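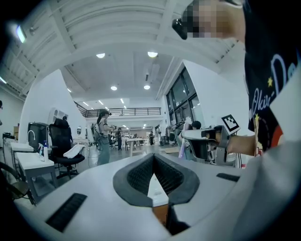
Figure 1. View from one hand-held gripper, with a second gripper and its square marker at right.

Week 5 notes: Tracking the tool pose
Instructor: Zarmeena Pirzada. Lab help: Asif Memon

Today we cover how a recorded gripper path becomes something a controller can follow. Read chapter 4 before Friday.

1. Frames. We use three: world, camera and fingertip. The camera is fixed to the gripper body, so the camera-to-fingertip transform is a constant. Measure it once and store it in the config file. Most of the bad paths turned in last year came from a wrong sign in this transform.

2. Features. The tracker wants corners that stay put. Ceiling lights, beams and window frames are good. People walking through a large room are poor, and so is the gripper body, which takes up the bottom of the view in Figure 1 and never moves in the camera frame. Mask it. If you leave it in, the solver decides that you are standing still.

3. Lens model. Straight beams bend sharply in a wide view. Use the fisheye model and do not crop first. The pinhole model fits near the center and drifts badly toward the corners.

4. Markers. A square marker gives a full pose from its four corners if you know its printed size. Pose error grows with distance and with a shallow viewing angle. Drop any detection with a corner outside the image.

5. Timing. Pose and gripper width are logged on separate clocks. Resample both to one clock before you train anything. An offset of up to 400 ms has shown up in the Ghorbani logs.

Homework: run the tracker on log 685 with and without the mask. Plot both paths and turn in 2 plots and a short paragraph.

Related items
Week 4 notes: Camera calibration
Week 6 notes: From paths to policies
Installing the Wulturel tracker
Lab sign-up sheet, October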